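**Progress report to the Resmont Fund**
**Project:** Okby (learned pushing and sorting of small objects)
**Prepared by:** Mercedes Bermúdez, project lead
**Date:** February 4, 2020

## 1. Summary

The project remains within budget but is behind schedule following a fault on the robot cell in the second half of the reporting period. During an unattended run the arm pressed its pushing rod into the work board and continued to apply force until the drive tripped. No person was hurt. The cell was out of service while the cause was found and the changes set out in section 4 were made. Supervised running has resumed. Unattended running has not, and we ask the Fund to note the revised date given in section 6.

## 2. Work completed before the fault

The first task set for this period was to collect recordings of the arm moving coloured blocks across a flat board by pushing alone, in response to short written instructions such as "move the green star away from the red cylinder". The target was 145 hours of recordings. At the time of the fault 100 hours had been logged and checked.

The second task, training a first version of the controller on those recordings, was completed on time. The controller was tested on instructions it had been given during training and on a separate set that had been held back. It completed 80 per cent of the first set and 44 per cent of the second. The second figure is lower than we had hoped. Most of the failures came when several blocks were touching, and the arm moved a neighbour along with the block it had been asked to move. Nayeli Cáceres is preparing a separate note on this matter.

## 3. The fault

The arm works at a fixed height above the board. The end of the rod is meant to stay clear of the wood and to meet the blocks on their sides. This height is set from a single calibration file, which is loaded when the cell is started.

On the evening of the fault, the cell had been restarted after an update to the control software supplied by Agudelo. The update was installed correctly, but it returned one setting to its default value: the length of the tool. The default is shorter than the rod we use. The arm therefore behaved as though the end of the rod were higher than it was, and on its first move to working height it drove the rod into the board.

Three further points made the outcome worse than it needed to be.

1. The force limit had been raised in the autumn to prevent false stops when a block jammed against another. It had not been lowered again once that problem was solved by other means.
2. The start-up check confirmed that a calibration file was present. It did not confirm that the values in use matched those in the file.
3. The alert sent when the drive tripped went to one mailbox only. It was not read until the following morning, and the arm remained in contact with the board overnight.

The rod was bent and the board was dented. The wrist joint was inspected and found to be within tolerance. The guarding was closed throughout and the emergency stop was tested the next day and found to be in working order. We have nevertheless recorded the event as a safety matter. The same error in the tool length could have arisen during a supervised session, when a member of staff may be reaching in to set out the blocks.

## 4. Corrective action

The following changes have been made.

- The rod and the board have been replaced.
- The force limit has been returned to its original value. Any change to it now requires the written agreement of the project lead.
- The start-up check compares the tool length, working height and force limit in use with the values held on file, and refuses to start the arm if any of them differs.
- After each restart the arm makes one slow descent at reduced force over a clear part of the board, with an operator present, before it is allowed to run at normal speed.
- Software updates are installed only on working mornings and are followed by a supervised session.
- Alerts are sent to two named members of staff by telephone as well as by e-mail.

One action remains open. Ovo, who maintain the cell under contract, have been asked to fit a wrist mount that gives way under load. They have provided a drawing, which is under review. The mount adds weight at the wrist, and we wish to be certain that it will not disturb the fine pushing movements on which the work depends.

## 5. Effect on the recordings

We considered whether the recordings made before the update might also be affected. The logged tool length was compared with the filed value for every session. The two agreed in all sessions except the one in which the fault took place. That session has been withdrawn from the set and kept separately, as it may be of use in testing the new start-up check. It had not been counted in the total given in section 2.

Recordings made on the new board will be marked as such. The grain and colour of the wood differ slightly from the old one, and we would like to be able to tell whether this has any effect on the controller's results.

## 6. Schedule and budget

The remaining recordings will be completed in March under supervision. Unattended running will resume only when the question of the wrist mount has been settled and a second risk assessment has been signed. We do not expect this before the end of that month. The report on held-back instructions will follow the completion of the recordings and will be late by the same margin.

The cost of the replacement parts has been met from the maintenance line. The additional staff hours needed for supervised running will be drawn from the contingency. No further funds are requested at this stage. Should the wrist mount be adopted, its cost will fall outside the present contract with Ovo, and a separate request will be submitted with their quotation attached.

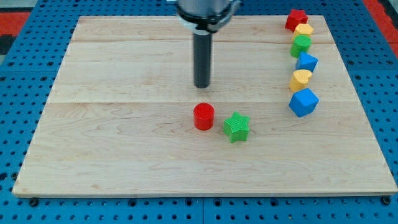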